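Flerer 3 is out, and it finally knows when to wait

FOR IMMEDIATE RELEASE

Hi everyone, Kirsten Bergeron here from Jaria. I write most of our grasp planning code, and this time I also got the job of writing the release note (thanks, Murray). So you're getting it from me, in my words, and the short version is that Flerer 3 is available today for anyone running our planning software on a two-finger arm!

The big change is in how Flerer picks its approach. Version 2 chose a grasp from one overhead look and stuck with it all the way down, which was fine for blocks and pretty hopeless for anything with a neck, a shoulder or a floppy edge. Flerer 3 keeps checking the wrist camera as the arm moves in, and it will hold the fingers open and re-plan if the outline it sees doesn't match the outline it expected.
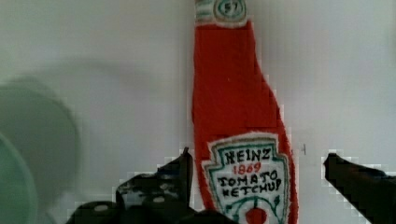
Open fingers either side of a red ketchup bottle with hand-drawn lettering, as seen from the wrist camera.

We tuned a lot of this on play food and kitchen bits, and I have grown weirdly fond of them. A ketchup bottle is a lovely test shape: skinny at one end, wide at the other, with a big pale label that used to fool our old edge finder into seeing two objects. Francine Wong rewrote that part from scratch over the winter, and the new segmenter treats a label as part of the thing it's stuck to. Sounds obvious. Took ages.

The other piece I'm excited about is Pettigrew, our new replay tool, which comes bundled in. You load a run, scrub to any moment and see what the planner was considering, with the options it threw out greyed underneath. I use it every day now, usually with a coffee going cold beside me.
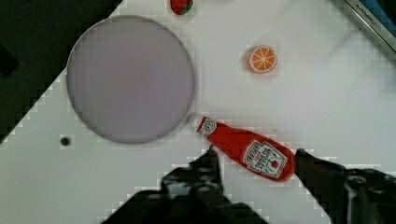 Objects lying on an angle get their own grasp family in this release, so the wrist lines itself up with the long axis before the fingers start to close. Neighbours count too. If there's a plate close by, the planner adds a clearance cost and will happily take a slower path to keep a fingertip off the rim.

Our regression set now stands at 804 recorded runs, and every one of them ships with the software so you can check our work. "I'd like people to try to break it and send us the logs," says Oratile Hlongwane, who looks after testing.

Flerer 3 is a free upgrade for current licence holders. Your old config files will load, but the colour profiles need to be rebuilt once, and that takes about four minutes. Support for the Cakden controller is still in beta and should be finished in April.

Media and demo requests: Laurier Carrier, Jaria communications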